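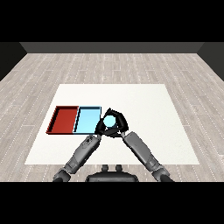

3.2 Collecting demonstrations in simulation

All demonstrations for the ball sorting task were recorded by remote control. The operator drives both arms of the simulated robot through the Geltska interface, which maps wrist position and finger bend to the two black hands. The workspace is a white mat with a red tray and a light blue tray side by side on its left half. For a pale cyan ball, the correct target is the blue tray. Operators were told to use whichever hand they liked and were allowed to use both.

We collected 463 demonstrations over 19 sessions. Each operator first had 3 practice runs, which we discarded. A demonstration was kept if the ball ended in the tray of the matching color and neither arm had hit its joint limits. Recordings were trimmed at the start only. Pauses in the middle were left in, as removing them caused jumps in the finger commands when the data was replayed.

Figure 4 shows the left hand at the ball inside the blue tray, with the right hand open over the bare half of the mat. The idle arm is part of the recorded action, so its pose is learned along with the rest.

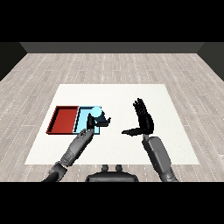
Figure 4. Simulated workspace during the tray task.

Juhl objected to this last choice when reading an early draft, arguing that the resting arm should be masked out of the loss, as its pose reflects operator habit and says little about the task. We tested this on the Paritex split. Masking made training slightly faster, but the policy then let the free arm drift toward the trays on longer runs. We therefore kept both arms in the loss for all results in Section 4. Roughly 70 demonstrations in which the operator changed hands partway are treated separately in Section 4.3.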